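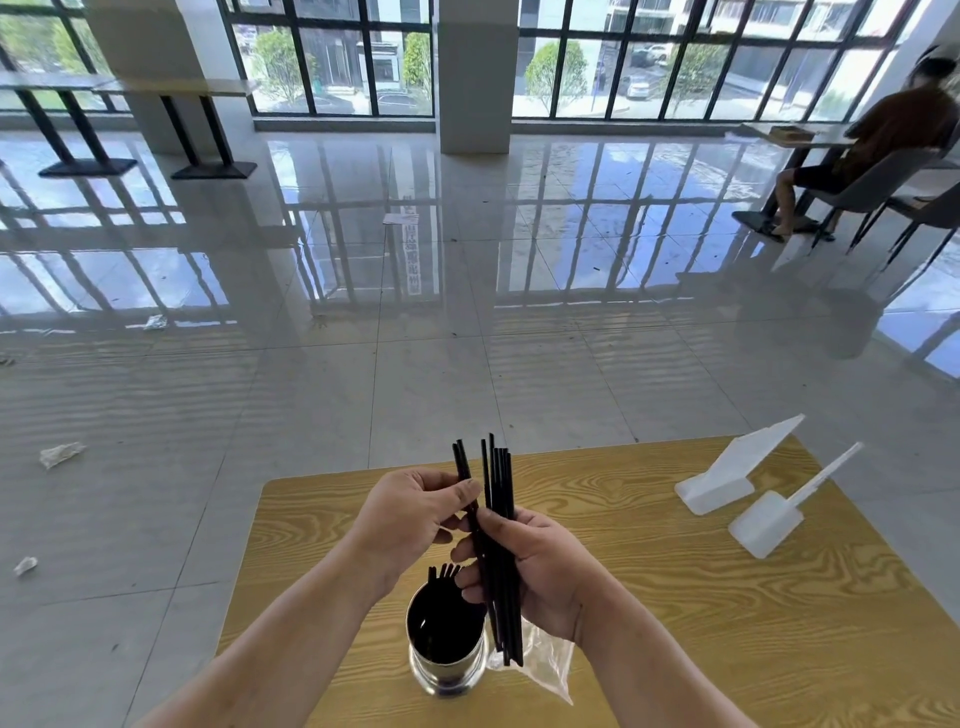
Figure 9.1 Restocking straws at a cafe-style table. Both hands on the bundle, container below.

Chapter 9
Gathering Examples

Chapter 8 assumed you had the data. Nice clean folder, every clip labeled, nothing missing. Now the part where you go get it.

A learning system that copies people needs people to copy. Somebody does the job, a camera at head height records it, and the recording becomes one example. Do that again. And again, with small changes. Then somebody else does it. Most of the work in this chapter is that simple, and most of the mistakes come from thinking it's too simple to plan.

We'll use one task all the way through: putting black drinking straws into a steel container. Small job, two hands, a few seconds. Good for teaching because everything hard about gathering examples shows up in it somewhere.

What the straws teach

Thin things in a bundle don't act like one object. They fan out at the top. They slide against each other. A person squeezes a bit harder without thinking, and the squeeze doesn't show up in video at all, only its result does. Keep that in mind for Section 9.4, where we try to guess grip from pictures and do a middling job of it.

Also dark straws, shiny container. Dark against dark inside the rim, reflections on the outside. Early drafts of this chapter used a mug and colored pencils, which was easier on the software and taught students nothing.

Episodes and sessions

Two words to get straight before going on.

An episode is one try at the task, start to finish. Hands come in, job gets done or doesn't, hands go out. Keep the failed ones. Mark them as failed, don't delete them.

A session is a run of episodes with the same person in the same place. Light drifts during a session, people get tired, things on the table move. Write down when a session starts and stops. If you skip this you will not be able to rebuild it later from file times, trust us.

The Dunuria set, which the exercises use, has 112 episodes of the straw task. 100 for training, the rest held back. The split is by session and not by episode. Students always want to shuffle everything together first. Don't. Two episodes recorded a minute apart are near copies, and if one lands on each side of the split your test score is a fairy tale.
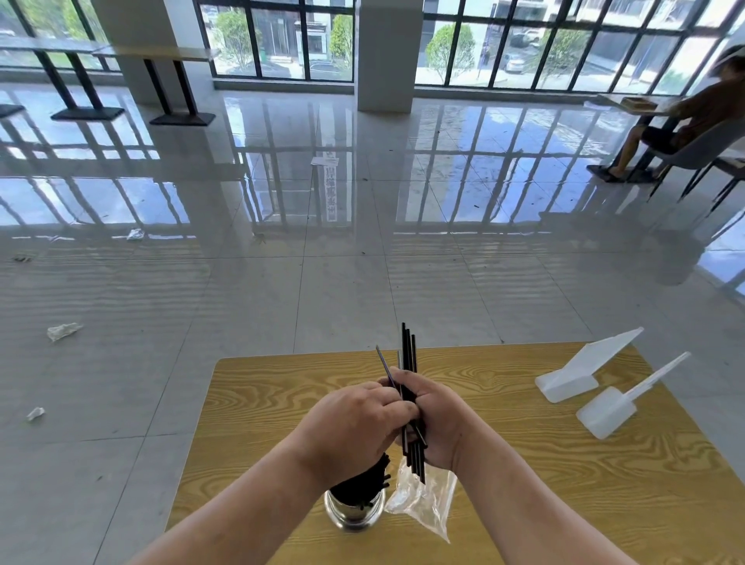 Figure 9.2 Same task, another moment. Note the one thinner metallic straw among the black ones.

How much mess to keep

Hamdia Yimer, who ran the Dunuria sessions, had a short rule for her recorders: tidy what the task needs, leave the rest alone. So a plastic bag can stay on the table. Scoops can stay. Bits of paper on the floor, somebody sitting by the windows, cars outside, all fine. A system trained only on bare tables tends to get lost on the first full one.

Odd items are a different question. One metallic straw in a black bundle, is that the same task? We say yes, but log it. A single word in the notes field is enough. Tomomi Takagi argues the other way in the reading for this chapter, that mixed bundles should be there own task, and her reasons are worth the hour it takes.

What to write down for every episode

Who (a code, not a name)
Session number
Start and end time
Finished, failed, or stopped early
Anything odd, in plain words

Five lines. Recorders will fill in five lines. They won't fill in twenty, and teh ones they do fill in will be wrong.

Before you read on

Pick a job you do at a counter or table. Do it slowly, twice. Write where you think the episode begins and where it ends, then have a partner do the same while watching you. Compare. The gap between your two answers is the subject of Section 9.1.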